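Orçamento para o segundo posto de recolha

Fechei em abril a lista de compras para o segundo posto. O primeiro consumiu mais do que o previsto em peças pequenas: cabos, abraçadeiras, suportes metálicos. Desta vez essa rubrica leva 300 euros à cabeça, separada das pinças.

As pinças manuais continuam a ser o item caro. A Suravitz pede 9 semanas de prazo, a Kröger entrega em 10 dias mas cobra o transporte à parte. Pedi proposta às duas.

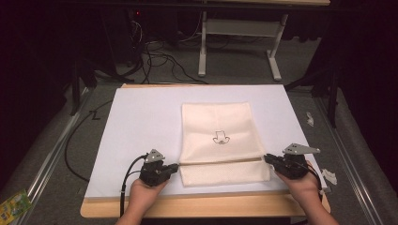 O Jannik Rieger defende um par de reserva logo na primeira encomenda. Concordo em parte - o desgaste está nas maxilas, e essas vendem-se avulso. Incluí maxilas de substituição e deixei o par extra para o orçamento seguinte, com uma margem de roughly 10% para variações de preço.

Falta decidir a mesa. A da Tindisard é mais rígida, mas não passa na porta sem ser desmontada. Aguardo as medidas exatas antes de encomendar.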